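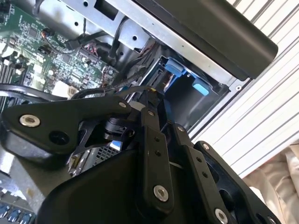
What happens to the office desktop computers that Tinstead retires?

Each one is opened, cleared of its drives, checked against the asset register and sent on to one of two places: a second working life in a partner office, or materials recovery at the Taridov facility.

Staff have raised the matter often since the spring, when the replacement program reached the second and third floors. The Office of Equipment Services has therefore prepared the following account of the process for this issue of the newsletter.

A total of 705 desktop computers are scheduled for retirement under the present program. As of 16/09/2023, 203 of them have been received at the Equipment Services workroom and signed in. The remaining units will be collected by department, and the collection period will close in December. Department heads have received the schedule and are asked to keep to it, as storage space in the workroom is limited.

On arrival, a computer is placed on the bench and its asset tag is entered in the register. The side cover is then taken off. Drives are the first parts to be dealt with. Every drive is removed from its bay, labeled with the number of the computer it came from and placed in locked storage. No computer leaves the workroom with a drive in it, whatever its destination. Drives are later erased or destroyed under the supervision of Tsehay Woldemariam, Records Manager, whose office keeps the certificates.

"Departments sometimes tell us that a computer held nothing of importance," said Ms. Woldemariam. "We treat every drive in the same way, and we would ask colleagues not to remove drives themselves before collection. A missing drive takes a good deal longer to account for than one that is still in its bay."

Once the drives are out, the technician examines the motherboard, the memory and the cabling inside the case. Dust is cleared from the heat sink and fans. Memory modules are taken out of their slots, tested and either returned or set aside for reuse. Connectors are checked for bent pins, and cables are reseated where they have worked loose in transit - a common finding in units that traveled on open carts. 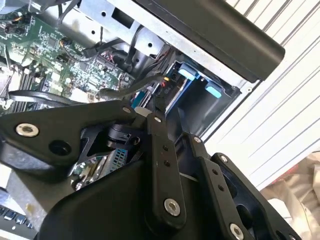
Computers that pass this inspection are fitted with a replacement drive and prepared for use in the Urrego and Zestia offices, where the demands on a desktop machine are lighter. Those that do not pass are taken apart further. Boards, metal parts and cables go into separate bins, and the bins are weighed before they are released. The weights are entered in the quarterly report, which may be requested from the Office.

Natnael Sisay, Senior Technician, estimates that a unit in ordinary condition requires nearly 40 minutes on the bench. Units with damaged covers or missing screws require more. Mr. Sisay has asked that departments leave all covers in place and fully fastened, and that small items such as adapters be sent in a sealed bag marked with the asset number.

Departments preparing for collection should observe the following points. Files to be kept must be moved to the shared drive before the collection date, as they cannot be recovered afterward. Keyboards, mice and monitors are collected separately and should not be stacked on the computer cases. Asset tags must not be peeled off or covered. Personal stickers may remain.

The parts store now lists 2,844 recovered items, including memory modules, cables and brackets. Departments with older equipment still in service may draw on this stock at no charge. Requests should be made on the standard form and addressed to Fuad Woldegiorgis, Parts and Stores. Questions concerning the collection schedule should be directed to Jong-dae Yeom, Equipment Services.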